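3.2 Dispositif de saisie et conditions d'enregistrement

La comparaison porte sur deux jeux de doigts souples montés sur la même pince tenue à la main, dont le corps gris et l'optique grand angle sont restés identiques pendant tous les essais. Le premier jeu, noté Cutetti, sert de référence ; le second, noté Vieira, présente une nervure interne plus rigide. Les essais ont été menés en avril, dans la salle de Hillholm, par deux opérateurs travaillant chacun avec une pince. La figure 1 montre le point de vue de l'une d'elles, doigts écartés, la seconde pince étant tendue vers le centre du champ.

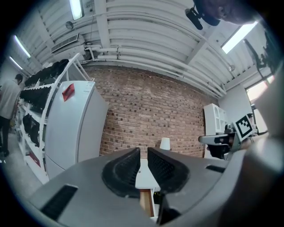

Figure 1. Vue prise depuis une pince : les deux doigts noirs à surface interne perforée au premier plan, la seconde pince et un marqueur carré noir et blanc à droite.

La distorsion de l'optique est forte, comme on le voit sur les tuyaux blancs qui courent entre le mur de briques et le plafond. Nous avons conservé ce réglage parce qu'il garde les deux doigts dans le champ tout en laissant assez de décor pour l'estimation de pose. En contrepartie, les bords de l'image sont assombris et les marqueurs qui s'y trouvent sont moins bien détectés. Nous avons donc exclu du calcul les détections situées dans cette couronne.

Au total, 1 000 séquences ont été enregistrées. Après retrait de celles où la trajectoire était interrompue, il en reste 700, dont 462 avec le jeu Cutetti. Le déséquilibre entre les deux jeux vient d'une panne de synchronisation — corrigée ensuite dans le contrôleur Sornano — qui a surtout touché les séries Vieira.

3.3 Orientation de la pince et repères visuels

L'orientation de la pince modifie beaucoup ce que la caméra retient de la salle. Lorsque l'axe optique se relève, le plafond nervuré et les luminaires prennent une place importante (figure 2). Le mur de briques, dont la texture est riche, fournit alors une bonne part des points d'intérêt, tandis que le plafond blanc, répétitif, en donne peu qui soient fiables.

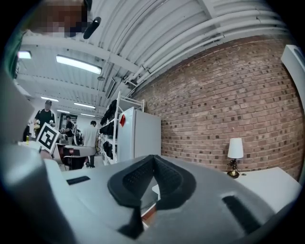 Figure 2. Autre vue prise dans la même salle : plaquette noire en V au premier plan, mur de briques à droite, marqueur sur panneau blanc à gauche, à distance.

L'annotation des prises a été faite par Shuzhen Lu, puis relue par Hongjun Long sur un sous-ensemble de 534 séquences. Les désaccords concernaient presque tous l'instant du premier contact, difficile à fixer quand le doigt se déforme avant que l'objet ne bouge. Dans ces cas — les plus fréquents avec le jeu de référence — nous retenons la première image où la déformation est visible.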